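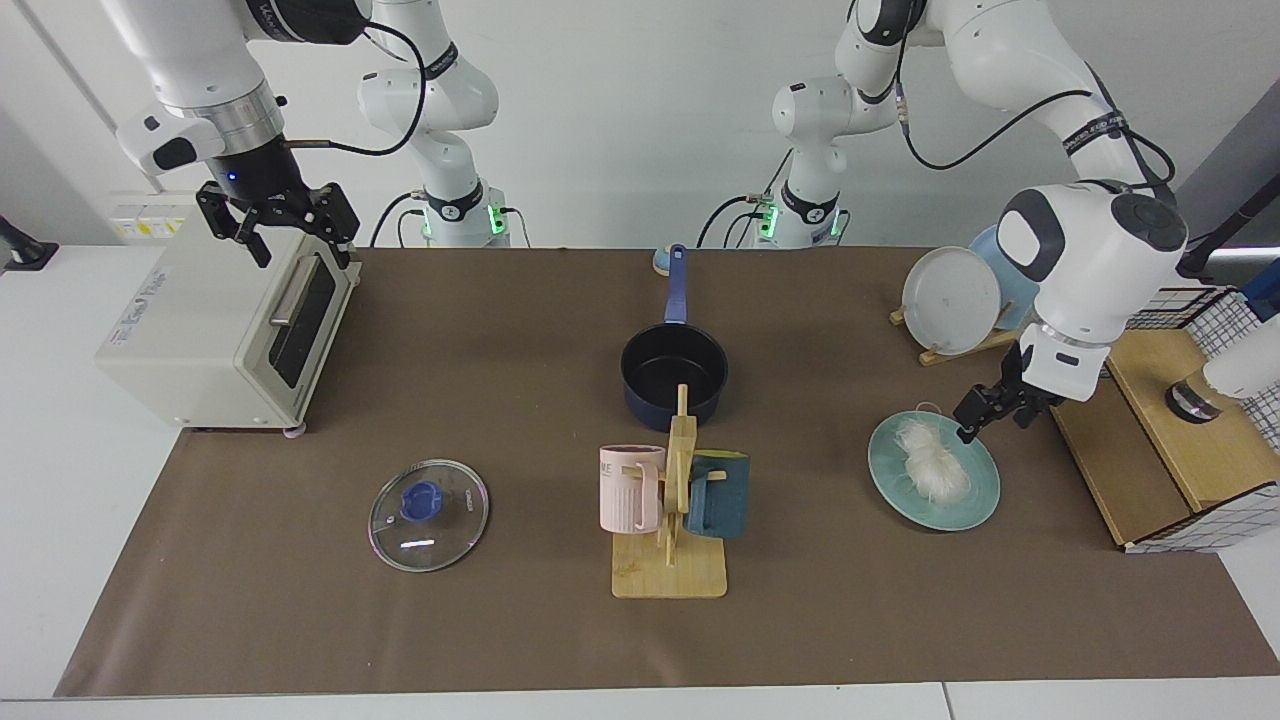 How to Cook a Weeknight Supper in a Small Kitchen

I learned to cook in a kitchen the size of a closet, so please believe me when I say that a little setting up goes a long, long way. Pick your recipe the night before (I like to read mine twice, once with coffee) and get going like this.

Step 1. Clear your counter
Put away the mail, the keys and that banana you keep meaning to eat. You want one open stretch for chopping and another for bowls.

Step 2. Soak your rice noodles
Cover them with hot water and start checking after four minutes. They should bend easily but still have a bit of chew, and they'll soften more in the pan! 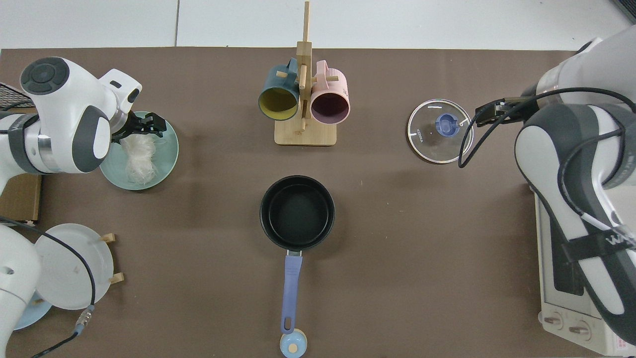

Step 3. Chop before you heat
Garlic, scallions, carrots, whatever you've got. Keep the slow-cooking things apart from the quick ones so you can add them in order.

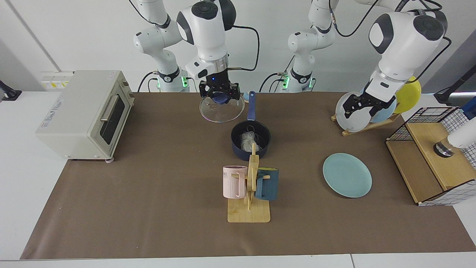

Can I make the sauce ahead of time?
Stir it together up to three days early and keep it in a jar in the fridge, then give it a good shake before it goes in.

Step 4. Cook, toss and taste
Carrots first, then garlic, then the drained noodles and sauce. Taste before you add salt. 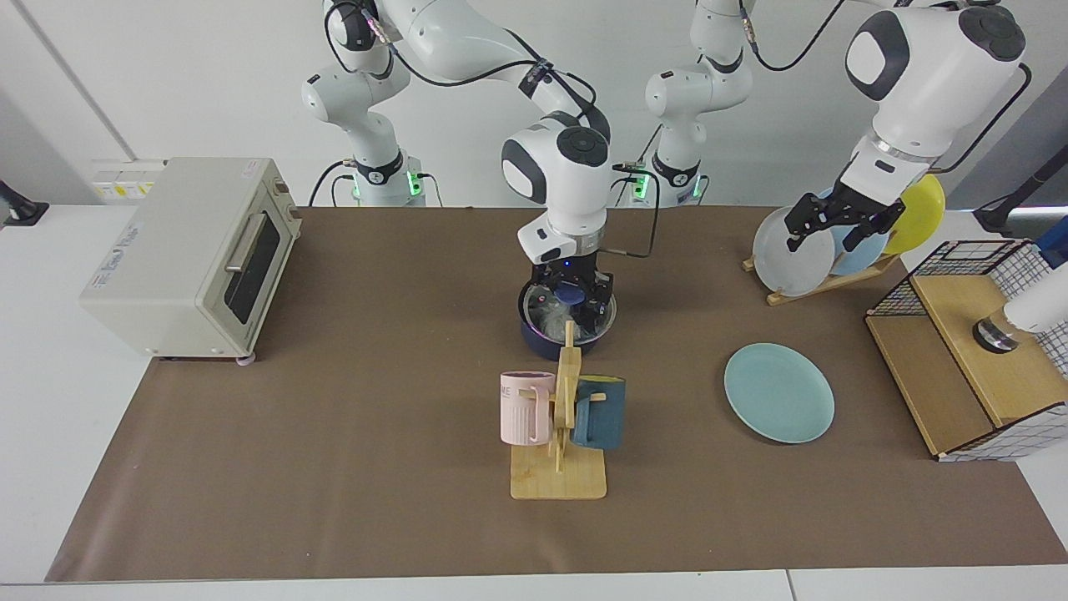 Clavcombe Home Cooking Club

Our member Rosângela Brandão likes a squeeze of lime at the end, and I've come around to it completely. Leftovers keep until the next day, covered.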